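An afternoon of bells at the Wutetti Rooms

I nearly didn't go, you know. It was grey, I had a cold coming on, and the ticket had been stuck to the fridge so long I'd stopped seeing it. But Fatima Ibrahim rang at lunchtime and said she'd already bought the cake, so that was that!

The piece was Raju, a new work for handbells and voices by Keerthana Iyer, and it lasts 66 minutes without a break. There were 36 ringers spread through the building, some on the stairs, a few in the cloakroom among the coats, and you were allowed to wander wherever you fancied (shoes off, please, the floor creaks). I spent far too long on the landing, where two low bells kept answering each other with a great big silence in between, and I think I'd have stayed there till teatime if a very polite man hadn't wanted to get past.

Fatima preferred the singing, especially the part near the end where all the voices slide down together and the whole room seems to hum. We disagreed about it happily over the cake, which was lemon.

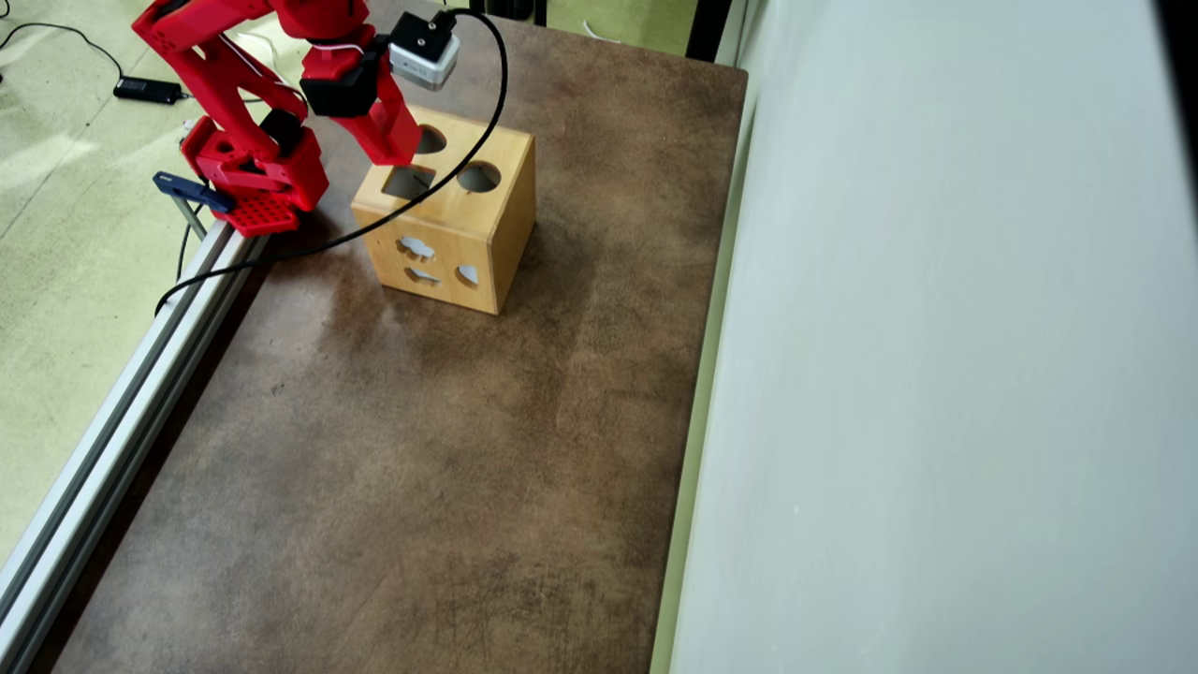
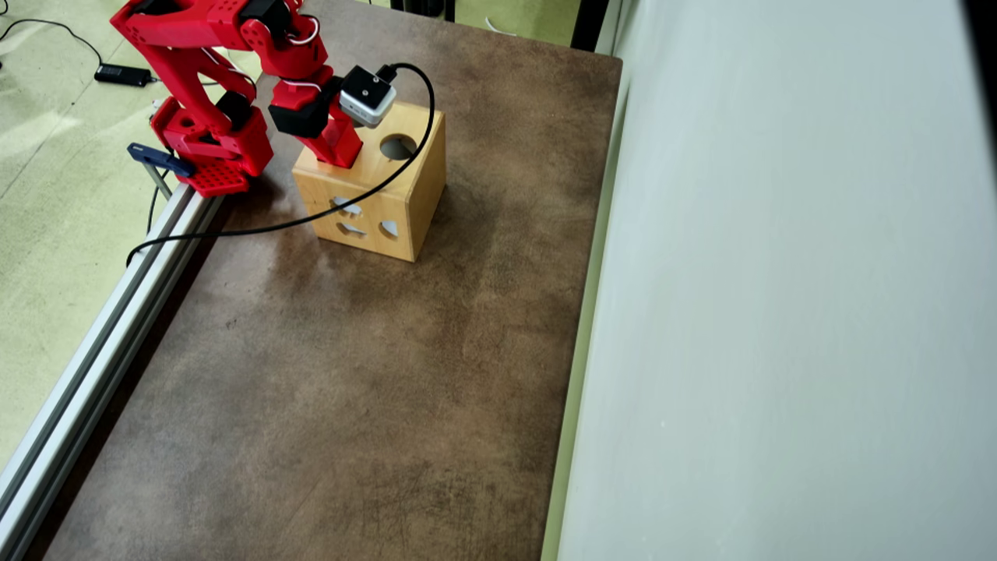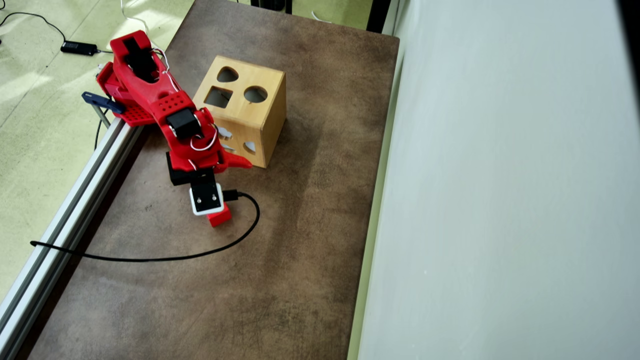
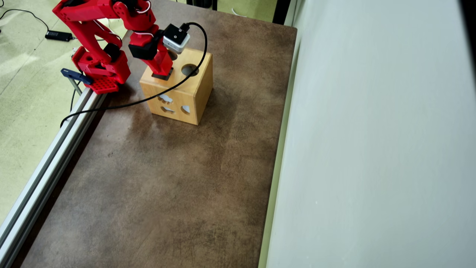 Now, the bit I keep coming back to is the ending, or the lack of one. The bells simply got fewer, and people stood about in their socks wondering whether to clap. A little girl beside me whispered "is it finished?" and her grandad said he'd been about to ask her the same thing.

They're doing it again in September at the Ellano, a smaller place with only 80 tickets, and the doors open at 7. I've put my name down for two. Fatima is bringing the cake again, and she's thinking of ginger.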